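Big bench clean-out at our place in Rudbridge, 10th December edition! A thread, for anyone else staring down the silly season with a kitchen full of stuff.
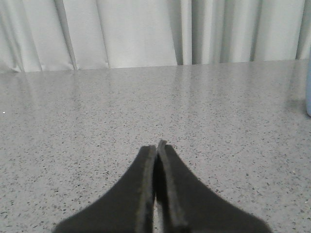 Jouko Koskela replied straight away that speckled grey hides every crumb and he'd go mad wiping it. Fair call mate, but that's half of why I love it!! You do have to get your head down low and look along it, towards the curtain, and then you find them all.

2/ Everything went onto the floor first. Bread bin, fruit, the mail pile (109 unread catalogues, I counted, don't judge), three odd lids and a birthday candle from July.

3/ Then warm water, a drop of dish soap and an old tea towel. I used to spray all sorts of stuff on it and it always came up streaky. Plain soapy water and a proper dry-off and it's got a bit of a shine to it, love love love.

4/ New rule: nothing lives on the bench unless we use it every day. So the kettle's coming back and the Wulo sandwich press is off to the pantry. Sorry, Wulo. You were great in winter.

5/ Took me 16 minutes for the wiping and most of the arvo for finding homes for everything else, haha. Still so chuffed with it.

6/ Tomorrow is the cutlery drawer. If you've got a good trick for tangled whisks, please send it my way!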